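# The Kitchen That Repaints Itself

Ask Dilruba Nanayakkara what color her kitchen is and she'll laugh, then ask which one you mean. In the last year and a half she has built kitchens with green walls and white floors, kitchens lit like a sunset and kitchens lit like a dentist's office. She has never had to buy a can of paint. Every one of them lives on a rack of computers in Jendstead, and every one is there to teach a robot arm how to get around a counter without knocking things over.

The project is called Statlow, and the idea behind it is old enough that most people in robotics can recite it. Train a robot in a simulator, where mistakes are free. Change the look of the simulator constantly, so the robot can't get attached to any one wall or any one patch of sunlight. Then put what it learned into a real machine and hope. The hoping is where these things usually go wrong, and it's the part Nanayakkara wanted to work on.

Her change sounds almost too small to matter. Most teams shuffle the look of a room at the start of each practice run and then leave it alone until the next one. Statlow shuffles it during the run. The arm starts reaching for a pot in one room, and halfway there the walls are a different color and the light is coming through a different window. The pot hasn't moved. The arm has to keep going.

"I thought it would just be confused," she says. "For the first 31 hours it was! It waved around like it was trying to get a fly out of the house. I nearly shut it off and went home."

She let it run, and I'm glad she did, because what came out the other side is a pleasure to look at. The team plotted which parts of each view the controller was paying attention to. In the older version, attention wandered all over the place: corners, floorboards, door handles. In the new one it gathers around the edges of things, the rim of a pot, the line where a counter stops. Anyone who has carried a full tray through a crowded room will know that kind of looking.

Then came the real arm, a Ristent unit bolted to a bench at the Konstantinidis building, a short walk from the computers. The test was simple enough to explain to a child. Reach past the clutter, touch the target, come back. Out of 9 layouts the robot had never met, it finished 8 cleanly. The older version, with the same amount of practice, finished 2.

That's a small test, and Nanayakkara brings this up before I can. She wants more layouts, more kinds of clutter, and a room with a big mirror in it, which she talks about the way other people talk about mountains they plan to climb.

The simulator's views come from close to the arm, so its own bulk is often in the way of what it needs to see. I asked whether that could be fixed by putting the camera somewhere nicer.
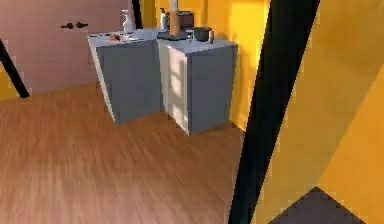
She'd rather keep it awkward. A real arm blocks its own view all the time, and a controller that has practiced only with a perfect seat in the house will panic the first time its elbow gets in front of the target. Statlow's controller keeps a short memory of what it saw a moment earlier, and the team found that the memory got better when the blocking got worse (up to a point, and they're still arguing about where that point is).

The next round starts in May, with drawers. Drawers are hard. They stick, they slide open too far, and what's inside them can't be seen until you've already committed to pulling. Nanayakkara has been opening and closing the ones in her own apartment and writing down how each one feels in a little notebook. The bottom one by the stove has a page and a half to itself.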